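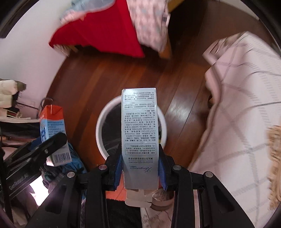 Great news for the household tidying project at Laruveck! The Rostusville group has set aside $3000 for more hand-held grippers, and the order goes in on Wednesday. Each one comes to $265 with spare finger pads, which leaves a bit over for storage and repairs. Ermanno Farina, who drew up the budget, is thrilled – he had only hoped for 2. Small packaging is first on the work list, with about 124 household items to follow. The Ititz team will share the new gear from November, and we can't wait to see them get started.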